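How to File a Written Objection to a Local Development Plan

Posted January 28, 2022 by Tainá Peixoto

Most advice on objecting to a development plan tells you to make your voice heard. I've sat through enough hearings to doubt that being heard does much. What sometimes works is a dull letter, sent on time, that the planning office is obliged to answer. I learned this during the Mangundap reservoir road business, when 300 of us signed a petition that got one line in the minutes.

Step 1. Get the plan itself

Don't work from the flyer, the newspaper or what your neighbor heard. Ask the planning office for the full plan with its maps and appendices. If they tell you it's "being finalized," ask for the version the council was shown, and ask in writing. Ours ran to 77 pages, and the part that mattered to the farms was in an appendix about drainage.

Write down the date you asked and the name of the person you spoke to.

Step 2. Find the deadline and distrust it

The comment period is usually printed in the public notice. Check whether the letter has to be received by that date or only postmarked. Offices don't always agree with their own website on this. Satish Kushwaha mailed his objection two days early and it was logged as late. Hand it in at the counter if you can, and get a stamped copy.

Step 3. Pick the grounds that count

"We don't want it" is not grounds. Neither, in most places, is a drop in the value of your house. Look for things the office has to consider by law:

Access to land or water that people already use
Flooding and runoff
Notice that was late, missing or sent to the wrong addresses
Claims in the plan with no study behind them

The last one is worth your time. The Mangundap plan promised 4000 visitors a year. Puspita Pasaribu asked three times where that number came from and is still waiting.

Step 4. Write it short

Two pages at most. Start with the plan's name and file number, then your address and how you are affected. Give each ground its own numbered paragraph and quote the page you are objecting to. End by saying what you want changed. I'd skip the form letters that campaign groups hand out - many offices bundle identical letters and count them as one.
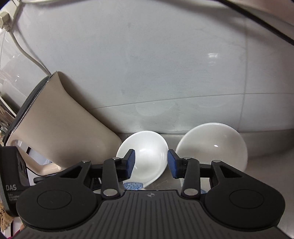 Step 5. Don't lean on your council member

They will tell you they support you. Maybe they do. Ask them to put it in a letter and to tell you how they plan to vote, then see how long the reply takes. A promise made at a rally isn't in the record and can't be used later.

Step 6. Follow up

If you have no acknowledgment after two weeks, write again and attach your stamped copy. Keep everything in one folder, including the envelopes. If the plan is approved anyway, the time to appeal can be very short, and the appeal will normally look only at points somebody raised in writing the first time.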